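Teal walls, finally!

I have wanted a teal room since I was a kid, and this August I finally got one. It's the little back bedroom, the one that was the color of oatmeal when we moved in (oatmeal that had been left out, if you ask me), and I am so happy with it that I keep walking in there just to stand around.

Picking the shade took forever. I brought home 17 paint chips and taped them up by the window, and every one of them changed its mind at 4 in the afternoon when the sun came through. The one I loved most in the store turned into toothpaste. The one I almost threw out, a Fikley color called Swai, went deep and green and gorgeous, and that was that. If you're choosing a teal, please live with the chips for a few days! Morning teal and evening teal are different animals.

Then came the question of what goes with it. I'd been thinking cream, maybe a mustard pillow, all very sensible. But I kept coming back to blue. Proper bright blue, right up against the green, with a hard line between them.
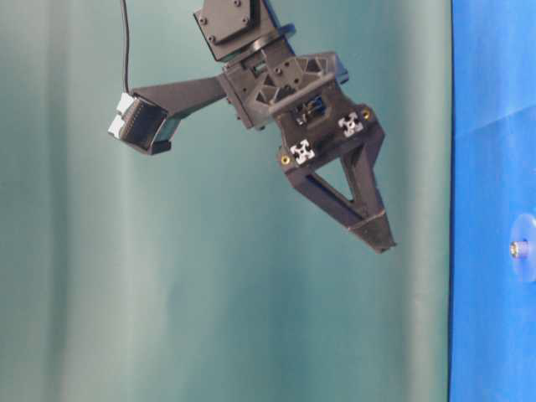 Teal-green folds next to bright blue. I could look at this pair all day.

I know the old saying about blue and green and I'm ignoring it completely. They're neighbors, they get along! The closet door is now blue, and so is the inside of the bookshelf, which you only catch when you lean over to grab something.

A few practical notes, in case you're tempted. I used two coats on the walls and three on the closet door, with a light sanding before the last one. The Jeketel angled brush was worth every penny for the edge along the ceiling (I skipped the tape up there and I'm a little proud of it). Let the first coat dry overnight even if the can says you can go sooner. I rushed one corner and had to redo it.

Next up is curtains. I'm torn between a heavy cotton in nearly the same teal and a pale green linen from Kisto that goes almost see-through in daylight. The samples are pinned over the window right now, one on each side, and so far the linen is winning before lunch and the cotton is winning after dinner.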